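April 4, 2021

1/ Okay, a few of you asked how the Romanian is going, so you're getting a thread. It's Sunday, I have coffee, and I have put off my reviews long enough that one more hour won't kill me. Settle in!

2/ Background for the new people: I started last July. No Romanian family, no trip booked, no good reason at all. I heard a song with the word furtună in it, looked it up (it means storm), and spent the rest of the evening saying furtună to myself while doing dishes.

3/ That "ă" on the end is the sound at the start of "about." You have been making it your whole life. I found this so encouraging that I bought a grammar book the same night, and the grammar book was a lot less encouraging.

4/ The book is the Grutholm beginner course, the fat green one. It has a dialogue about a lost umbrella that goes on for five chapters. I'm on my second time through and I still get annoyed at how long they take to ask at the station.

5/ For flashcards I use Revow. As of this morning I have 3593 cards in there, and before you're impressed, a whole lot of those are the same verb wearing different endings. I probably really know half. The other half I know on the screen and nowhere else on earth.

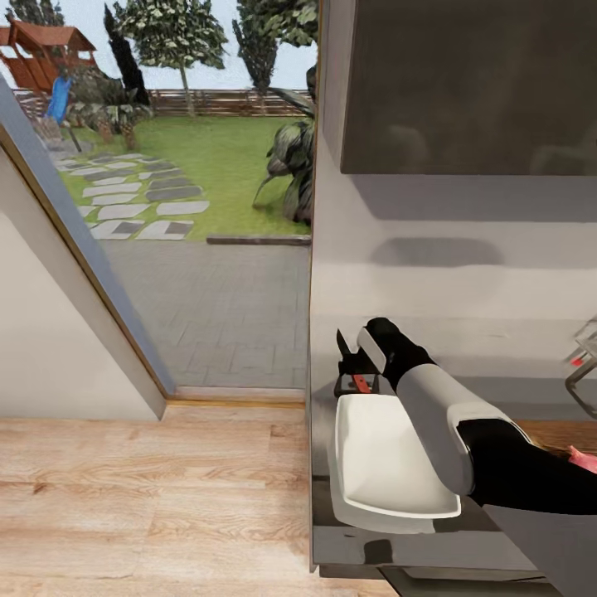

6/ The thing I love most: "the" goes on the END of the word. Om is man, omul is the man. Carte is book, cartea is the book. It felt so backwards for the first month, and then one day I read a headline and the little tails just clicked into place and I yelled.

7/ The thing I love least: plurals. You can't really guess them. You learn each noun with its plural stuck to it like a burr or you pay for it later. I did not learn them that way, so I'm paying for it later. I'm currently going back through every noun I know and it is exactly as fun as it sounds.

8/ Also there are three genders, kind of. Neuter nouns act masculine when there's one of them and feminine when there's more. So it's un scaun (a chair) but două scaune (2 chairs). And the number two itself changes! Doi for masculine, două for the others. I got this wrong every single day until Thanksgiving.

9/ People ask if Spanish helps. I had four years in high school and yes, it helps with reading, a ton. Then you hit a patch of Slavic words and you're on your own. Love is dragoste or iubire, yes is da, and hello to a Spanish speaker looks like salut, fine, great, and then the next word is bolnav (sick) and you've got nothing to hang it on.

10/ False friends, my favorites so far. Librărie is a bookstore, and a library is bibliotecă. Actual means current. Eventual means possibly, and that one made an email I wrote sound way more sure of itself than I meant it to. And gem is jam! Spelled like a jewel, goes on toast.

11/ My routine, since somebody always wants the routine. Flashcards with breakfast, before I look at anything else on my phone. A page of the Grutholm book after lunch, if lunch happens. Then listening while I cook.
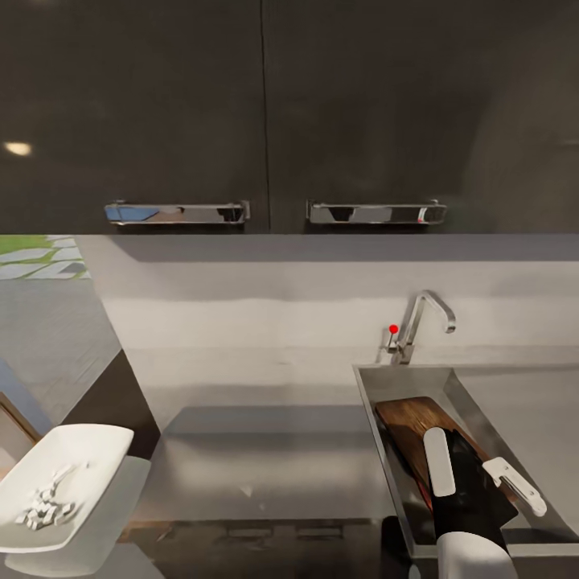
Listening was the part I skipped for ages and I'm mad about it. I could read a whole recipe and then not catch a word when somebody read the same recipe out loud. So now it's every evening, even if I only half pay attention, even if it's a weather report for a county I couldn't find on a map.

12/ Where I listen: a podcast called Terow, slow news for learners, two voices, very calm. They repeat the hard words at the end. I like it best when the story is about something dull, like road work, because I already know how a road work story goes and can guess my way along.

13/ Tip I wish I'd tried sooner: listen to the same episode all week. Monday it's soup. By Friday I'm finishing their sentences. I used to think repeating was cheating and kept moving on to new stuff, which meant I was hearing soup seven days a week.

14/ Second tip: write something tiny every day and don't look anything up until you're done. Mine are so boring. "I ate cabbage. The cabbage was good. Tomorrow I will eat cabbage." But I can say varză in my sleep now, and I can say it with the article on it (varza), and that's two facts I never have to review again.

15/ Third tip, and you can fight me: say it out loud, alone, badly. The "â" and "î" are the same sound and English doesn't have it. Put your tongue where "ee" goes, slide it back, keep your lips relaxed. You'll sound like you stepped on something. Keep going anyway.

16/ Stuff that didn't work for me: labels all over the house (I stopped seeing them in a week), changing my phone's language (I couldn't find the alarm and was late for work), and watching movies with English subtitles. I enjoyed the movies! I learned zero Romanian from them.

17/ What I spend: the book was used, the podcast is free, and I pay for one lesson every other week over video. The lesson is the scary one. I plan it all out, I practice my little speech about my weekend, and then I get one question I didn't plan for and I'm back to da, nu, poftim.

18/ Poftim deserves its own post. It's "here you go." It's also "pardon?" when you didn't catch something. And it's sort of "come on in." I have gotten through entire minutes of conversation on poftim and eyebrows.

19/ My favorite grammar thing is how you talk about being hungry or cold. Mi-e foame, mi-e frig. Literally it's more like "hunger is to me," "cold is to me." And mă doare capul, the head hurts me. Everything just kind of arrives and happens to you, and frankly that's how a Tuesday feels.

20/ The low point was the winter. I missed a long stretch, opened Revow, and saw a wall of overdue cards, and closed it again, and did that for days. What got me back was setting the limit down to 100 a day and letting the pile sit there. It took weeks to go down. I stopped looking at the total and it went down anyway.

21/ If you're coming back to a language after a gap, please do not reset your deck! I almost did. A lot more was still in my head than I thought, and the words I'd lost came back much faster the second time than they did the first.

22/ Goal for this summer: read one real novel, for grown-ups, start to finish. I picked a short mystery with lots of dialogue. I've read the first chapter and I believe there has been a crime. I'm also pretty sure there's a dog.
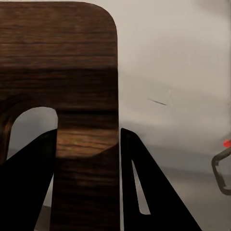
A reply just came in asking if I've tried children's books first, seeing as the sentences are shorter and you'd get the pictures to help you along.

23/ I did try! Kids' books are weirdly hard. It's all talking hedgehogs and old-timey past tense, and the simple past shows up in stories way more than it does in the everyday speech I've been learning. My tutor told me to go for teen books or translated mysteries, where you know the shape of the plot already. That's been much better.

24/ Somebody else wants to know how many minutes a day. Forty on a good day, ten on a bad one. I don't keep track past that. I did for a while, in a spreadsheet, and I got really into the spreadsheet.

25/ And yes, I'll post the list of verbs I drilled first. It's messy and half of it is in purple pen, so give me until next weekend to type it up. Off to do my cards. Pa!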